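Filed under: Ward Equipment > Nurse Call > Set-up Guides

4. Pairing the Membridge bedside call unit

The sales sheet says pairing takes 3 minutes. Allow longer the first time, and don't book a patient into the bay until step 5 is done.

1. Mount the unit on the bed rail bracket and plug it in.
2. Hold the call button until the light turns amber.
3. At the nurse station, open Rooms and choose Add Unit. 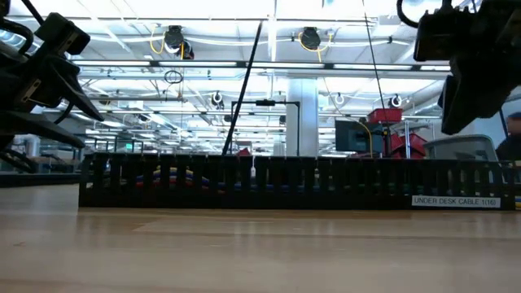
4. Type the bed number yourself. The automatic fill is supposed to read it from the Ledance bed list, but it will happily use last month's list if the server was restarted.
5. Press the call button and walk to the station. Check that the right bed shows. A green light on the unit only means it has power.

Note: The stated range is 300 feet. We would treat that as a hallway with no doors in it – test from the farthest bathroom with the door shut.

CAUTION: Do not rely on the low battery alert. Replace the backup battery every 52 weeks, whatever the screen says.
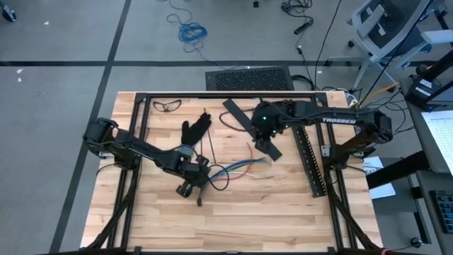 Hala Haddad wrote in to say that her ward skipped step 5 on four beds and found two of them swapped. She would like the test printed on the unit itself, and we have passed that on to Membridge.

6. Write the bed number and test date in the ward log. If the unit drops off the list within a day, repeat from step 2 before calling support, as they will ask you to do it anyway.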